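The arm took the worst job, and then it took some of the others

When Trenilen put the first robot arm on the packing line at its Levham kitchen, the people who worked there were told it would do the lifting and dull sorting so they could do the rest. I worked that line for 7 years and left in September. The promise was partly kept, and I think the part that wasn't deserves more attention than it gets.

The lifting did get easier. My wrists stopped hurting. Mairéad Kinsella, who trained me, went home without her brace for the first time in years. Anyone who says automation only takes things away has not packed 400 meal boxes in a shift.

But the pace changed too. Before the arm, we set it among ourselves, and a slow hour after lunch was made up later. Now the line has a rate, and the rate is the arm's. Talking dropped off. New hires learn the screen before they learn the food, and some never learn the food at all.

Pay is the other matter. Fixing a stuck gripper, clearing a fault and teaching the system a new item are skilled tasks. At Trenilen they were added to a packer's duties with a 60-minute training session and no raise. The company saves on labor and the packer carries more of it – that is a choice made by managers, and the machine has no say in it.

Handling produce is where the packers' knowledge shows most. A good packer knows by touch how hard to hold a thing, and had to explain that to engineers who had never needed to put it into words. A bunch of grapes held between two black fingers over an open drawer is the kind of job I mean, and a bell pepper or a banana asks for a different grip again. 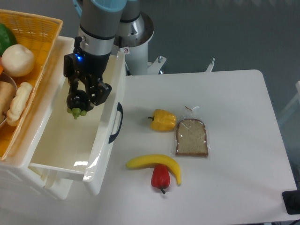

What that knowledge is worth should be settled before the equipment arrives. I would like to see packers in the room when the contract is signed, with the rate on the table and a new pay grade written down. Górecki, the plant across the road, did it in that order. Its packers can stop the line without asking, and they are paid for the hours they spend teaching the arms. I start there next week.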